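Laundry bag filter claims rest on one small test, critics say

A company that sells mesh laundry bags says its product can sharply cut the amount of fiber that washing machines send down the drain. People who study wastewater are not so sure, and the company has yet to publish the numbers that would settle the matter.

Pamik, which began selling the bags in February, says households that wash fleece and other synthetic clothing inside them will release "a fraction" of the usual lint. It has not said what fraction. A spokeswoman, Nelli Harju, said the claim was based on 459 wash loads run at a contract lab called Stirov.

"We stand by the results," Harju said. "Customers tell us they see the difference."

What customers see may not count for much. The fibers that worry researchers are mostly too small to spot without a microscope, and a bag with openings large enough to let water and soap through will let plenty of them through as well.

Wekesa Lukumay, a textile engineer who has read a two-page summary of the Stirov work, said it left out the basics. The summary does not give the water temperature, the spin speed or the age of the clothes. New fleece sheds far more than fleece that has been washed a dozen times, he said, so a test that puts the bag on the second or third wash would flatter almost any product.

"I would want to know what they compared it with," Lukumay said. "Two pages is a brochure."

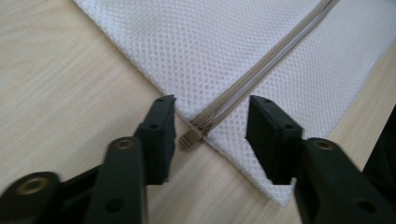
Price is another sore point. A plain mesh bag sold for keeping bras and socks together costs a few dollars in most supermarkets. Pamik charges several times that, and Harju declined to say whether the netting was any finer than on ordinary bags, calling the weave "proprietary."

Usemel, a consumer group, said it had received more than 200 messages about laundry products that promise to help rivers and oceans. Beatrice Massawe, who handles complaints there, said most people were asking a simple question – does it work? – and the group had no answer to give them.

The town of Nyaga is going ahead anyway. Its water department plans to hand out 1439 of the bags to residents this year. Kipchumba Gachanja, a council member who voted against the plan, said the town had not arranged to sample the water at its treatment plant before or after.

"So we will spend the money and learn nothing," he said.

The water department said it would review the program after seven months. It did not say what the review would measure.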